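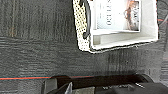
Which households can use the new parcel return service?
Any household in the Lernness council area with a kerbside collection can book a return from January, at no charge for the first 2 parcels each month.

Gostuveo extends parcel returns to Lernness

Gostuveo will extend its home parcel return service to the Lernness council area in January. The service operates under a licence from the freight software company Likero and uses existing weekday delivery runs, with no additional vehicles.

Returns are booked online before 6 pm for collection on the next working day. Parcels must weigh no more than 15 kg, with the longest side not exceeding 100 cm. A printed label is optional. Drivers carry portable printers and apply the label at the door after scanning the booking code.

Collected parcels are sorted at the Aebischer Road depot, which has a rated capacity of 300 parcels an hour. Tracking status is updated at collection, at depot entry and on handover to the retailer's carrier. Unclaimed parcels are held for 45 days and then returned to the sender.

Lithium batteries shipped on their own, aerosols and perishable goods are excluded. Apartment buildings without street access require a nominated collection point, registered by the body corporate.

Service terms and the postcode list are available on the Gostuveo website.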